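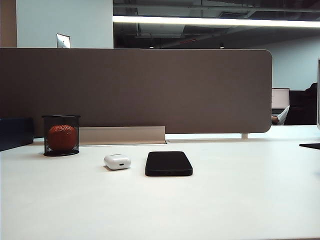

**Figure 3.** Desk arrangement with a mesh pencil cup, an earbud charging case and a smartphone.

### 4.2 Desk-clearing trials

We tested the Nillia tabletop kit, sold by Rernstead, on the kind of desk its product sheet says it is meant for. The kit is a small arm on a clamp mount, a two-finger gripper, a fixed camera and a license for the Besteo planning software. We used it as shipped, with no retraining and no changes to the finger pads.

The trials took place in a shared office during working hours. The desk has a white top and a fabric divider along the back (Figure 3). We left the overhead lights on and did not ask people at the other desks to move or stop work. The seller describes the kit as ready for "ordinary office conditions," and we wanted to hold it to that.

Each trial used three objects placed near the back of the desk. The cup is open mesh and had a round orange-red item inside it. The case is small, white and glossy, on a white surface. The phone is dark and lies flat, face down, with little height for the fingers to grip. The task was to pick up each object and place it in a tray outside the camera view. The item in the cup had to stay in the cup.

We ran 23 trials per object. A trial counted as a success if the object reached the tray within two attempts and nothing else on the desk was moved. The cup was the easiest of the three and failed 2 times, both times when the planner chose a grasp point on the item inside and the fingers closed on the mesh at a bad angle. The phone failed 12 times. In most of these the fingers slid over the top of the phone – the approach height set by the software was too high for a flat object – and the second attempt repeated the first with almost no change.

The case fell between the two. Detection was the main trouble. With the default settings the software often drew the outline of the case too large and took in part of its shadow, so the gripper closed off center. Raising the contrast setting helped, but the manual does not mention it and we found it only in the configuration file.

For comparison we repeated the phone trials with the Hviid suction tool, an add-on that fits the same wrist. Setup was simple, but the tool needs its own air line, and the hose limited how far the arm could reach toward the divider. Those results are given in Section 4.3.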